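Storage notes for bags, pouches and small textiles. Revised Thursday, July 15, 2021.

These notes cover cleaning, drying and storing soft goods in a small apartment. Care labels take precedence wherever they differ.

## Sorting before cleaning

Empty every pocket first. Turn the bag inside out over a sink and brush the seams with a dry, stiff brush. Grit left in a seam will cut the thread when the bag is flexed in water.

Sort by material:

- Uncoated nylon and polyester: hand wash, cool water.
- Coated nylon: wipe only. If the inner face is sticky or flaking, the coating has failed and washing will not restore it.
- Cotton canvas: spot clean. Full immersion can shrink the panels unevenly.
- Paper carriers: no cleaning. Keep or recycle.

Small fabric pouches with webbing straps should be washed on their own. In a mixed load the straps wrap around other items and pull at the stitching.
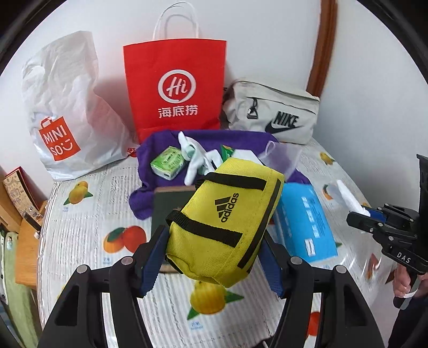 ## Washing by hand

1. Fill a basin with cool water to a depth that covers the item.
2. Add mild liquid detergent, 2 ml per 1000 ml of water. More detergent only lengthens the rinse.
3. Soak for 23 minutes. Press the fabric under at the start and once at the midpoint.
4. Work the straps with a soft nail brush, along the weave.
5. Rinse until the water runs clear. Press out water against the side of the basin. Do not wring.
6. Close zippers before drying so that the tape dries flat.

Bright colors should be tested first with a damp white cloth on an inside seam. If color transfers, wash separately and skip the soak.

## Drying

Hang bags upside down with the opening spread. A wire whisk or a rolled magazine holds a small opening apart. Dry in shade; yellow and red dyes fade fastest on a south-facing rail. Padded straps take longer than the body, so check them by pressing with a paper towel before putting the bag away.

## Storage

- Store shopping bags by size. Stiff-sided bags stand upright at the back and soft ones fold flat in front.
- Crumpled plastic bags should be smoothed, folded lengthwise in thirds and rolled from the closed end.
- Lean fabric totes against a wall only for short periods. The lower corner creases and the crease becomes permanent.
- When clearing a pile, pull the bags to the back of the table before sorting the small items.

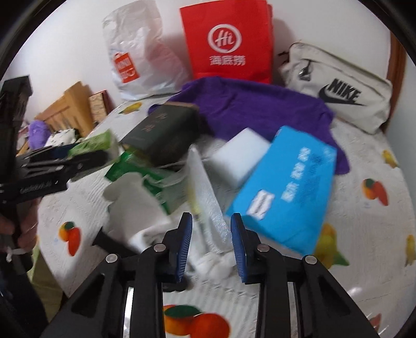 ## Odors

Dry baking soda in an open dish inside the closed bag, overnight. Repeat once. Vinegar is effective on polyester but should be kept off metal zippers and snaps.

## Corrections

Sławomir Krajewska pointed out that the February version gave warm water for coated nylon. That line has been removed. Mārtiņš Liepiņa asked about waxed canvas: brush dry, wipe with cold water, no detergent.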